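The table I almost didn't keep

April 6, 2025

I have a table to tell you about, and I'm going to go on a bit, because I love it! Back in September I was all set to replace it with something darker and more serious. Shakuntala Garg had even sent me three links. I'm so glad I dragged my feet, because I've spent the last few weeks really getting to know the thing, and it turns out I like everything about it.

Mostly it's the color. It's a pale, creamy beige that goes a little pink in some lights and a little gray in others. With everything off it and the light coming across, you finally get to see the grain, all those fine lines running on a slant.
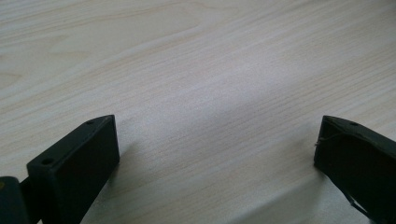
Cleared off, with the wavy grain up in the left corner.

People who know about wood call the big looping part a cathedral pattern. Umesh Thakur told me that, and I've been dropping it into conversation ever since. Most of the top is the plain straight stuff, so when your eye lands on one of those arches it feels like a treat. I have sat there with a cup of tea just following the lines - yes, I know how that sounds.

The one trouble with a pale table is that you see everything on it. Coffee, pen, the ghost of a beet salad.

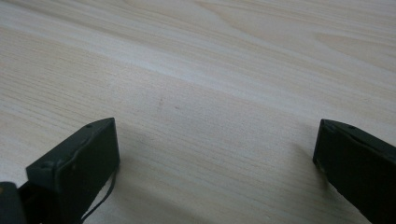
My routine is a damp cloth first, wrung out hard, going with the grain, and then a dry one straight after. For anything reddish I use a dab of dish soap on a fingertip, wait 15 minutes, and wipe again. If a speck is still there after that I let it be. Sarita Saxena swears by baking soda paste, but I tried that on an old shelf and it left a dull patch, so I'm staying away from it.

Now, the basket! I had been looking for a place to put cups that wasn't a tray (trays slide, and I always end up with a stack of stuff underneath). A black wire mesh basket is so much better. The open grid lets the table show through, it's long enough to be useful, and it looks terrific against the light wood. I like it on the far half, long side running left to right, which leaves the whole front free for whatever I'm doing.
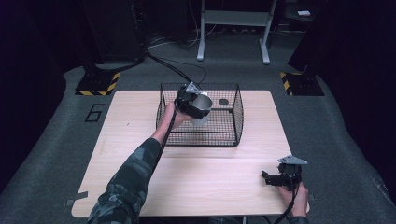 The silver cup, just over the front edge of the basket.

Shiny metal, black wire, pale wood - I could look at that combination all day. I'd like a second cup to go with it, and Vesela Todorova thinks a matte one would be nice for contrast. I'm leaning toward the same again. If you've found a good way to keep metal cups from rattling in a wire basket, please tell me in the comments! A folded dish towel is my best idea so far, but then you lose the view through the bottom.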